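Storing Children's Garden Tools at the End of the Season

Posted 21st October

This journal has previously addressed seed storage, hose winding and the care of full-size spades. The present entry concerns the smaller equipment: the hand tools that children use between spring and the first frost, and the manner in which they should be put away. The household at Gindar follows the same procedure each year, and several readers have asked that it be set down in writing. 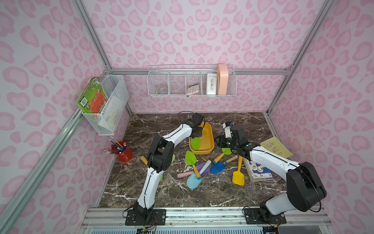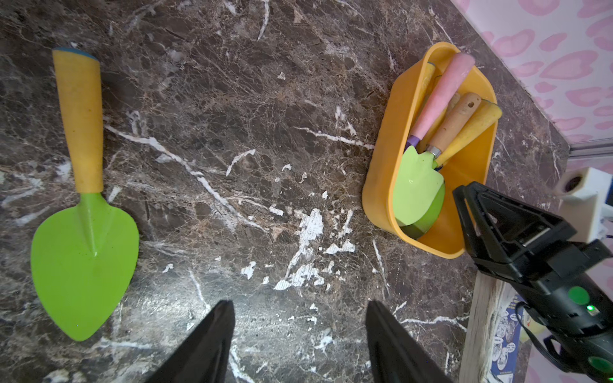
Child-sized garden tools and the yellow container on the marble-patterned surface.

Why a Single Container

For several years the children's tools at Gindar were kept wherever space allowed. Trowels were hung on the shed wall, shovels stood in a bucket by the back step, and the rakes were generally found under the hedge in March. The arrangement was unsatisfactory. Tools were purchased twice, and a child who wished to dig was obliged to wait while an adult conducted a search.

The present rule is that all children's hand tools belong in one open container with raised sides. A yellow one is preferred at this address, as it can be seen from the far end of the garden. It should be low enough for a child of four to reach into without assistance and light enough for an adult to carry with one hand. Lids were tried and have been discontinued. They were removed in the first week and used as sleds.

Clearing the Work Surface

Sorting should be carried out on a hard, level surface that can be wiped down afterward. A dark top with a busy veined pattern is pleasant to look at and hides small amounts of soil, so it must be wiped more thoroughly than its appearance would suggest. Chalk presents a similar difficulty. White dust among pale veins is easily overlooked and will transfer to sleeves.

Everything should be placed on the surface before anything is put into the container. It is tempting to sort directly from the garden bag, and this author has done so, with the result that a quantity of gravel spent the winter indoors.

Chalk and Other Visitors

Sidewalk chalk invariably travels with the garden tools. The children use it to mark out rows on the path, to label pots, and for purposes that have not been disclosed. Chalk should be separated at this stage and stored dry. If it is left at the bottom of the container it will break under the weight of the trowels, and any moisture remaining on the blades will turn the fragments to paste.

Seed packets, snail shells and plant labels should likewise be removed. Labels may be kept if they are legible. Snail shells are a matter for discussion with the owner.

Cleaning the Blades

Dry soil should be brushed off first, with an old dish brush or a stiff paintbrush. Particular attention should be given to the point where the blade meets the handle, and to any ridge running down the blade, as grit collects in both places. A damp cloth is sufficient for the remainder. Painted blades should not be scrubbed with steel wool. The coating on a green trowel was ruined here in that manner, and the bare patch rusted before Christmas.

Plastic spades and scoops may be washed in warm water with a little dish soap and left to drain on a towel. They should be dry before they are put away.

Handles

Textured handles hold dirt and benefit from a second brushing. Where the color has faded, no treatment is required; the tool will work as before, and the children at this address regard the faded ones as their own and will not accept replacements.

Wooden handles should be wiped, dried and checked with a bare hand for rough places. Any roughness may be removed with fine sandpaper, followed by a small amount of linseed oil on a cloth. The cloth must be laid flat outdoors to dry before disposal. A handle with a hanging hole may be fitted with a loop of string, though tools stored upright in the container do not need one.

Order of Packing

Blades go down and handles go up. This permits a child to select a tool by the color of its handle, and keeps the edges away from fingers. Longer tools should be placed first, leaning against one side, with the shorter ones settled in front. Loose spade heads may be laid flat on the bottom, where they take up little room. The plastic pieces are best added last.

The container should not be filled so tightly that removing one tool brings out the others. Where there are more tools than will fit, the surplus should be offered elsewhere. Last autumn the surplus from Gindar was accepted by the Claltel nursery garden, which had beds prepared and very little to dig them with.

Winter Storage

The filled container is kept on the lowest shelf of the back porch, away from the salt and the paraffin. The porch is unheated but dry. A shed is acceptable if its roof is sound. The container should be checked once during the winter, and any tool showing rust should be brushed and oiled at that time.

It is recommended that the shelf remain within reach of the children. There are mild days in winter on which digging is possible, and the tools at this address have been taken out and returned on several such occasions, mostly to the correct shelf.

The next entry will consider watering cans, including the two from Hamada that leak at the spout.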